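Search articles, authors, keywords
Search
Advanced

July
By the Clula Knitwear Group

4. Seams, thread colour and what players notice

4.1 Why we looked at the shoulder

The shoulder seam is the part of a rugby shirt that we enjoyed working on most, and it is the part that gets the least attention in the papers we read before starting. Fabric weight is well covered, and so is drying time. Yet when players at the Clula club were asked what annoyed them about their old shirts, the shoulder came up again and again: it rubbed under a scrum cap strap, it twisted after washing, it went fluffy along the stitching. We were delighted to have such a clear place to begin!

All the trial shirts were cut from the same knitted polyester, supplied by the Mac Giolla mill in one dye lot of deep red. Two seams were compared. The first was an ordinary overlocked seam with a line of topstitching, as on the club's existing shirts. The second was a flat seam, moved forward of the shoulder ridge and sewn on a Cukero machine with a softer looping thread. Everything else (collar, cuffs, hem, size chart) stayed as it was. The 91 players who took part were given one shirt of each kind, and they swapped between them from match to match on a rota pinned up in the changing room.

By the end of the season we had 1384 comfort cards, filled in straight after play while the memory was fresh. The cards were short. Players marked where they had felt rubbing, how bad it was, and whether they would choose that shirt again. There was also a blank box for remarks, and this turned out to be a treasure chest. Props wrote far more than wingers, which surprised us, and several drew little maps of their own shoulders.

4.2 Thread and cloth as a pair

The flat seam did well for comfort, but it shows more thread on the outside of the shirt, so thread colour suddenly mattered. Clubs care a great deal about their red. A thread that is slightly too orange will catch the eye from the touchline, and one that is too dark can look like a pencil line drawn across the chest. We tried three Tason threads against the cloth: one matched by eye to the fabric in daylight, one a step darker, and one nearly black.
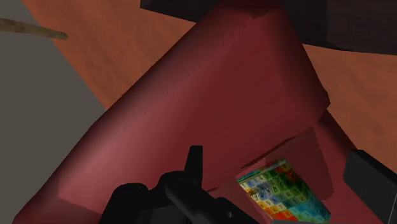

Matching a thread to a red cloth is harder than matching it to navy or white, and we think the reason lies in how much a deep red shifts as it turns away from the light. On a flat swatch the daylight match was lovely. Once the shirt was on a body, with a chest, a shoulder and a fold at the armpit, the same thread seemed to come and go along its length. Figure 4, a computer rendering, shows the same sort of change over a solid form: the wide sloping face is a rosier red on its left and falls away to nearly brown on its right, and the faint line of small dark stitch-like marks has to sit against a surface that is never quite one colour. A single thread shade cannot match both ends of that range. We therefore stopped asking which thread was the truest match on the swatch and asked which one looked steady across the whole shoulder, and that small change in the question made the rest of the work much more fun.

The step-darker thread was the clear favourite. Viewed from the touchline under floodlights it read as part of the cloth, and close up it gave the seam a crisp, deliberate look that players liked. The nearly black thread had its fans in the second team, mostly on grounds of style. The daylight match was rarely chosen, though we would still use it for a pale shirt.

4.3 Washing

Each seam was also put through 80 washes at the club's usual setting, using spare shirts that were never worn. We marked a 300 mm length of each shoulder seam before the first wash and measured it again at intervals, with the shirt laid flat and left overnight in the same room. The overlocked seam pulled in and dragged the sleeve head forward with it. The flat seam kept its length much better, and the looping thread stayed soft to the touch where the topstitching had become wiry.

Fluffing was harder to judge. We graded it by eye against a set of reference cuttings, and our graders agreed well on the worst and the best pieces but argued cheerfully over the middle ones. Anyone repeating this should make more cuttings for the middle grades than we did. We would also put mud into the wash. Clean spare shirts have an easy life compared with one that has spent an afternoon at the bottom of a ruck, and the soil we rinsed from worn shirts was gritty enough to feel between the fingers. A trial using the Clula pitch soil is planned, and the sewing of the new samples has begun.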